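Stop choosing grippers by their grip force

Most gripper comparisons I read begin with a force figure and end with a price. I think both come second. The first thing to ask is what the fingers do to the camera's view, and hardly any data sheet will tell you.

Last April we put the Kendik parallel gripper against the Statier in simulation, with the same arm model, the same controller and the camera mounted at the wrist. We ran 900 trials on each. The Statier is the stronger of the two on paper and it lost. Its fingers are thick near the tips, and on anything thin the camera saw mostly finger. The Kendik missed 88 picks, which is still too many, but we could see why it missed.

People will say that simulation flatters everything, and on friction I agree with them. I wouldn't trust a simulated grip on a wet bottle. Sight lines are a matter of geometry, though, and geometry carries over well if the model is built properly. You can settle that part of the choice before you spend any money. We left the Þorgeirsson controller until later for the same reason, as it had no bearing on what the camera could see.

Flat things are where I would start any trial. Cards, envelopes and prints give a parallel gripper almost nothing to close on, and they are easily hidden by the hand that is meant to pick them up. A maker who shows only cubes and cans has left out the hard part. I would sooner judge a pair of open fingers beside something like a small Van Gogh portrait print, lying at a tilt just off the right finger, where its white border is still plain to see past the metal-coloured edge.

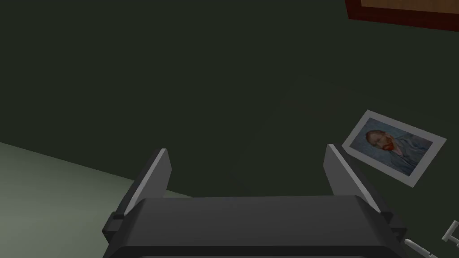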